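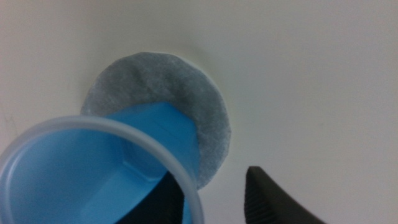 Figure 7.1 A light blue plastic cup lying on its side.

Chapter 7
Clipboard Managers and Text Expanders

After reading this chapter, you should be able to:
– explain how the system clipboard stores and replaces data
– set up a clipboard history with sensible limits
– write abbreviations that do not fire by accident
– decide which applications should be excluded from recording

7.1 One Slot

Most people learn to copy and paste within their first few hours on a computer, and many never learn anything more about it. Select some text, press the copy shortcut, move to another window, press the paste shortcut. The text appears.

The place where the text waits between those steps is called the clipboard. In its basic form it has one slot. When you copy something new, the previous contents are replaced, and the system gives no warning. If you copied a paragraph, got interrupted, and then copied a phone number, the paragraph can no longer be pasted. If you cut the paragraph from its document, your only hope is the undo command, and that works only while the document is still open.

A single slot can hold more than one version of the same item. When you copy a heading from a web page, the browser usually places both a formatted version and a plain version on the clipboard. The program you paste into picks the version it prefers. This explains why the same heading may arrive in large blue type in a word processor and as ordinary letters in a text editor.

7.2 Keeping a History

A clipboard manager is a small program that runs in the background and saves a record of each item you copy. Later you open the list, pick an entry, and paste it. Some operating systems include a simple version of this feature, often turned off until the user enables it.

In this chapter we use a manager called Holora for the exercises. When first installed, it keeps the last 200 items and discards the oldest when a new one arrives. The limit can be raised, but a long list is slow to look through by eye, and most users end up relying on the search box. Type two or three letters of what you remember and the list narrows.

Entries used often can be pinned. A pinned entry stays at the top and does not count toward the limit. Typical candidates are a mailing address, a standard file path, or an order number that will be needed all week.

Images take far more room than text. If you copy screenshots often, set a separate limit for them or leave image recording off.

7.3 Abbreviations

A text expander solves a related problem. You define a short abbreviation and the longer text it stands for, and the program makes the swap as you type. The two kinds of tools are often sold together, and Holora has both under one menu.

Consider the support desk at Prurnby, a company that ships replacement parts. Afroza Mollah answered customer email there and kept her common replies in a word processor file, which had grown to 279 paragraphs. Finding the right one meant scrolling. She moved the replies into an expander over two months, starting with the ones she used every day, and dropped any that she had not needed by June.

Her abbreviations all begin with a semicolon, as in ;ret for the returns policy. The opening character matters. An abbreviation such as "ret" would fire every time she typed "return" – a common mistake among beginners, and an annoying one to track down.

7.4 What Should Not Be Recorded

A history of everything you copy will include things you would not want kept. Passwords are the obvious case. Many password programs mark their data as private, and a well-behaved manager skips it, but you should test this yourself. Copy a sample password, open the history, and look.

Holora lets you list applications to be ignored. Add your password program, and any program that handles medical or payroll records. Then set the history to clear when you log out if you share the computer with anyone.

Before You Continue

Install the practice files for this chapter. The folder contains a document of 531 lines prepared by Emiliano Contreras, which you will use in Exercises 7.1 through 7.4. Leave your clipboard history turned off until Exercise 7.2 asks for it.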